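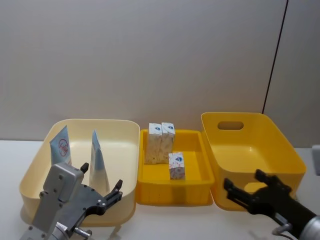

How long does opened ground coffee stay good? Two weeks if you're fussy, a month if you take it with milk, and after that you're mostly drinking brown water.

Sat 24 January
By Orsolya Mészáros

I came to this question the hard way. Last August I bought six bags of Skallari dark roast because the price was silly, ground the lot in one go (I know, I know) and felt very pleased with myself for a week and a half. By bag three my mornings had gone flat. I blamed the water, then the filters, then my poor old Ranel drip machine, which had done nothing wrong.

So I called Arash Zarei, who roasts out of a former tire shop two streets over from me and has strong feelings about everything. He laughed for quite a while. Ground coffee has far more surface open to the air than whole beans, he told me, and the smell that fills your kitchen when you grind it is flavor leaving. Buy less, he said, and grind it in the morning.

I didn't want to grind in the morning! I have a sleeping teenager and thin walls. But I got a little hand grinder, and it takes me 90 seconds standing at the back door in my slippers, looking at the bird feeder. I've come to like it – the neighbor's cat has too.

The freezer is where people start arguing. Arash freezes whole beans in small, tightly sealed portions and never puts one back once it's out. My mother keeps hers loose in the fridge door next to the mustard, and you can taste the mustard. I'm with Arash on this one.

Contact us | Copyright Umero Magazine | Back to top

Related
The case for a smaller teapot
Najafi's slow Sunday eggs
What to do with stale bread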